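Robot Skills from People, handout 3: teaching by hand
12 Oct 2021
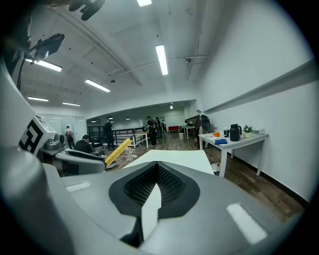 So, last time we finished on joysticks, and a few of you asked why anyone bothers with anything else. Fair question! Driving an arm from across the room is fine for big slow moves, but you lose all feel for the thing you're picking up. I once spent a whole afternoon in May trying to lay a cloth over a tray that way and I still go a bit red thinking about it.

With a hand-held gripper you do the job yourself. You carry the tool, squeeze, move, let go, and the recording keeps the view from the gripper along with where it went. The arm only comes in later, when we train.

Things I'd like you to hang on to:

Move at the pace you want copied. If you dither over the handle, the robot will learn to dither.

Keep the printed markers facing out and clean – a thumb over one of them can spoil a whole run.

Vary your starting point. Luana Leite's set from the Cowie project had 388 runs, and we threw away 189 of them (ouch), mostly because she had begun from the same spot on the floor each time.

Mistakes are fine if you recover from them. Leave those in and mark them in your log.

For the lab, work in pairs and swap over after 2 tasks. Jitendra Negi has the booking sheet. Please read the Sirton notes first, at least up to the bit on timing, and bring your log from handout 2 with you.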